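Brevholm Bench Robotics Forum > Setup, Care and Repair > Two-arm tabletop cells

Thread: Wrist cable keeps tugging at full reach, plus how do you all keep a mat in place?

teacozy_torque
Sep 27, 2019

Hello everyone! Long-time reader, first real post, so please forgive the length. We have a two-arm kitchen cell in our little shared shop in Flullstead, both arms bolted down beside a brown mat, with a plate, a small drawer cabinet and a toaster oven for them to work around. It's a lovely cell when it behaves. The trouble is the left arm. Whenever it reaches well out over the mat and then rolls the wrist past 135 degrees, I get a protective stop, and when I clear it and jog back, it's perfectly happy again.

I've been through the payload settings (twice!), I've re-taught the tool center, and I've swapped the gripper fingers for the spare pair. None of that made a bit of difference. My own suspicion is the cable, because I left only a small loop of slack when I first dressed it and I was rather proud of how tidy it looked. I'm adding a picture from the high camera so you can see how the wrist and gripper are laid out, and where the lower cable runs over the mat to its connector next to the base.

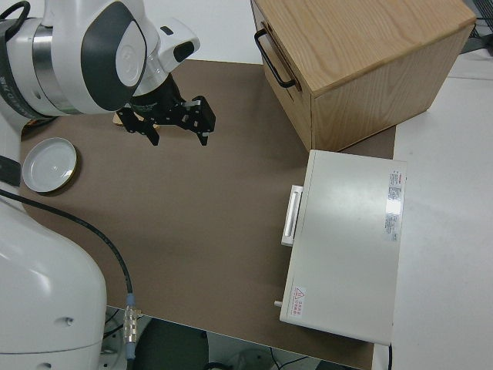
RE: Wrist cable keeps tugging at full reach

mossy_bracket

Welcome, and what a nice roomy table you have to work with. I'd put my money on the cable too. We had the very same stop on ours back in April and I chased it through the software for 5 evenings before my better half asked why the cable went tight every time the arm stretched out. Well!

What I'd do, in order:

Power down and take the cable ties off the upper arm, all of them, even the ones you like.
Power up, put the arm in freedrive, and walk it by hand to the farthest spot it ever has to reach.
Roll the wrist to both ends of what your program uses, and let the cable find its own length.
Tie it again there, with soft hook-and-loop straps, and leave the wrist joint itself free.

Then run it slowly and keep a hand near the stop button for the first few passes. I'd also look hard at that cable lying across the mat. Anything that lies where a gripper comes down will get pinched one of these days, and a pinched cable can give you faults that come and go and make you doubt your own mind.

RE: RE: Wrist cable keeps tugging at full reach

ninepin_nora

I'm going to disagree a little with mossy, with great affection. Slack is fine, but I have seen more cables ruined by too much of it than by too little. A big floppy loop finds the drawer handle, or the oven handle, and then you have a much worse day. Our shop went over to a Slaoui spring guide on the upper arm and it takes up the loose part on the way back in. It costs more than a bag of straps, I'll grant you, and it's fiddly to mount.

Also, before anybody blames the cable for good, please check the log. If the stop names the wrist joint every single time, fine. If it wanders between joints, I'd go back to the mounting bolts at the base. Ours were snug when we put them in and not so snug after 1,111 cycles (yes, I keep a notebook).

RE: RE: RE: Wrist cable keeps tugging at full reach

mossy_bracket

Fair point on the bolts, and I do envy the notebook. I still say straps first and the spring guide later, if it's needed. It's a short arm on a table, and I'd hate to see a newcomer spend the money when ten minutes in freedrive might do it.

RE: Wrist cable keeps tugging at full reach

teacozy_torque

Oh, you are all so kind, thank you. I did the log first, as Nora said, and it's the wrist joint in all 9 stops I still had saved. So off came the ties! I'll keep an eye on the base bolts as well, and I've put them on the card we keep taped inside the cupboard door.

While I have you, let me show the other side of the job, with the corn and the mug stand out. The plate is the spot I use for checking reach on the left arm - I bring the fingers to the rim, stop, and look back along the arm for anything pulled tight. The right-hand gripper has its coiled cable near the oven door, and now that Nora has mentioned handles I can't stop looking at it.

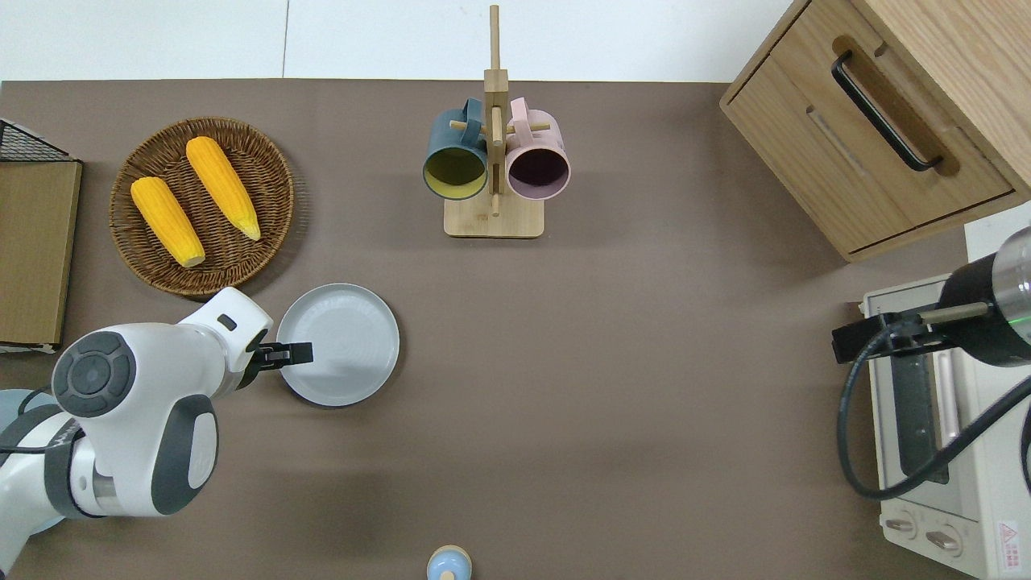
Left gripper at the rim of the plate, corn on the woven tray, right gripper over by the oven.

RE: RE: Wrist cable keeps tugging at full reach

ninepin_nora

Yes, that coil by the oven door is just what I was fretting over. I'd lift it with one more clip on the bracket, or slide the oven back a bit if your program will forgive you. And if you do move the oven, teach the door positions over again before you run anything at full speed. Ask me how I know.

RE: RE: Wrist cable keeps tugging at full reach

grimble_and_gears

Popping in about the mat, as that part of the title got lost along the way. We use Grimamik corner clamps on ours and they hold well, but they do stick up, so keep them off any side where the arms come in low. Double-sided carpet tape is what I used before and it was perfectly good until the day I wanted the mat up again (I was scraping until supper). Whichever you choose, mark the mat corners on the table with a paint pen so you can put it back in the same place after cleaning.

RE: RE: RE: Wrist cable keeps tugging at full reach

teacozy_torque

Clamps it is, on the far side only, and I've got a paint pen somewhere. I'm going to try mossy's straps first and see how the week goes. Nora, could you tell me which size of spring guide you bought, in case I end up needing one after all?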